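Changes to Shared Storage and Room Booking at the Stesness Building

Residents and member groups are reminded that the revised arrangements for shared storage at the Stesness building take effect at the start of May. The changes follow the winter review of the ground floor, in which several groups asked for clearer rules on what may be kept on site and for how long.

Under the new arrangements, each member group is allotted 2 shelves in the main store. Items must be marked with the name of the group and the month in which they were placed there. Unmarked items will be moved to the holding area beside the loading door, where they may be claimed for 10 days. After that time they will be offered to other groups or passed to the Drela reuse center.

Food, paint and fuel may not be kept in the main store under any circumstances. Groups that use paint regularly should apply for space in the metal cabinet on the lower level – the form is available at the front desk.

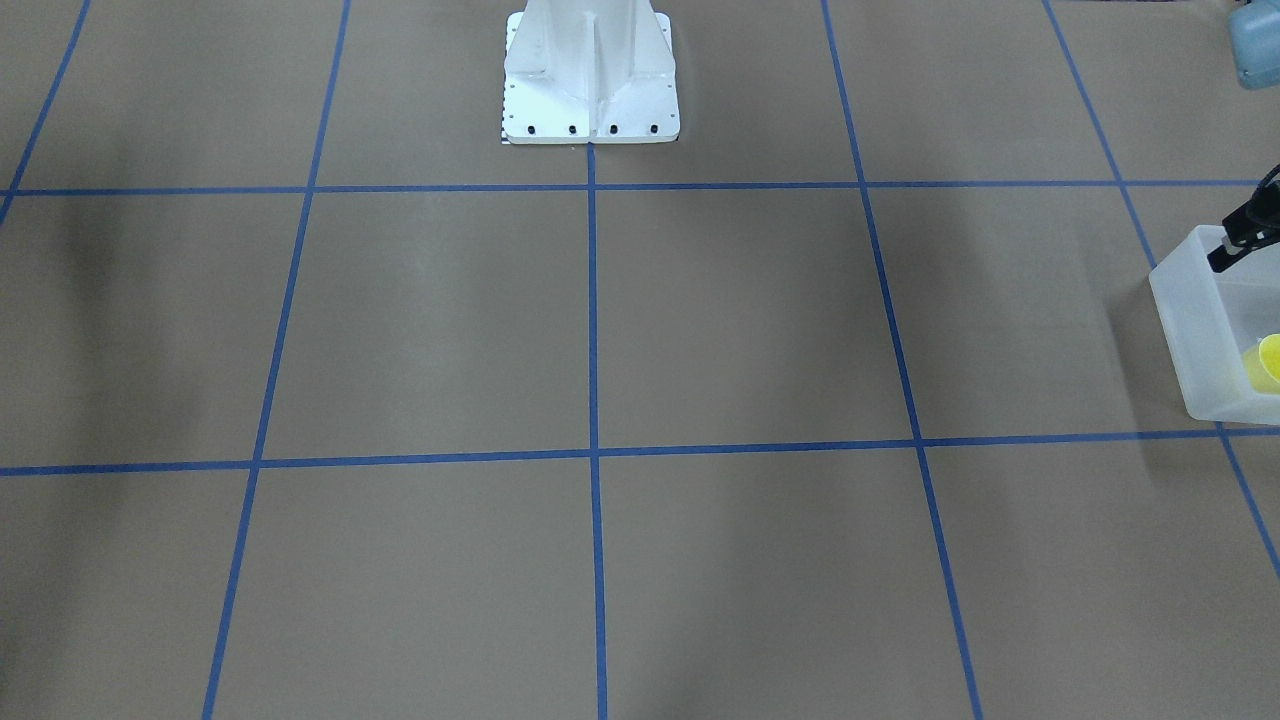 Room booking will also change. Requests for the Usta Room and the Ljungberg Room must now reach the office at least 12 days before the date of use. Regular bookings made before the end of March will be honored as they stand and need not be submitted again. A group that no longer requires its regular hour is asked to release it promptly, as there is at present a waiting list for the early evening.

Rooms are to be left as they were found, with tables returned to the wall and windows closed. The building is locked at 10 p.m., and groups should plan to finish their activities in time to clear up before then.

The fee for an evening booking remains $17. Daytime use by member groups continues without charge, although a deposit is required for the kitchen keys – this is returned in full when the keys are handed back.

Questions about shelf allotments should be made in writing to the building office. Requests for additional space will be considered in the order received, once all current groups have been placed.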